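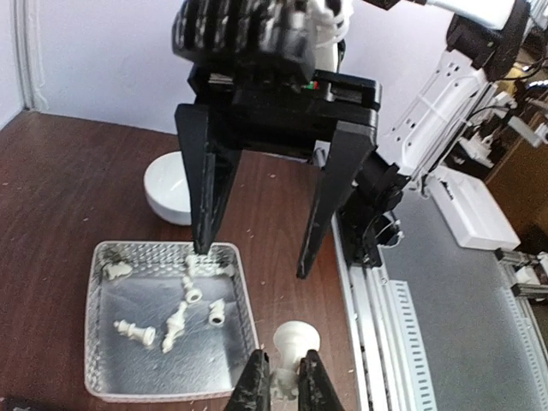 I had been promising Wubit Abdella that I would come see her robotics students since last spring, and in October I finally drove the 39 miles out to Skirness and did it. I'm so glad I went, even though I missed the turn for Althorpe Hall twice and came in the wrong door, through the pottery room.

The club meets in a long room on the second floor, and this term's project is chess. I had pictured a robot playing chess, and I said so, and a boy named Niner very kindly set me straight. They aren't teaching it any openings. They're teaching it to handle the pieces, which lie every which way in a metal tray, and that is plenty hard enough! A knight has that awkward head, a pawn is mostly base, and the tall ones with the fancy tops like to roll (I dropped a queen myself while we were talking, and had to crawl under the bench for her).

There are two grippers to work with, both black, with long fingers that narrow to a point. I watched one of them hold a piece upside down, base in the air, while the other hung open over the table, and I found I was holding my breath like it was the circus. Turning a piece right side up is the part they were fussing over that afternoon, and there was a good-natured argument about whether to do it in one motion or pass it across from one gripper to the other. The Gebremichael twins were on opposite sides of that one and, I gather, have been for weeks.

Every try goes into a spiral notebook, in pencil. They were up to number 1338 when I came in, and Wubit let me write in the next one, which I did in my best handwriting.

They start at 4 and are supposed to wrap up by 7, though I didn't see anybody reaching for a coat. Visitors are welcome any week of the term. Park behind the gym, and bring a sweater, the heat up there is hit or miss.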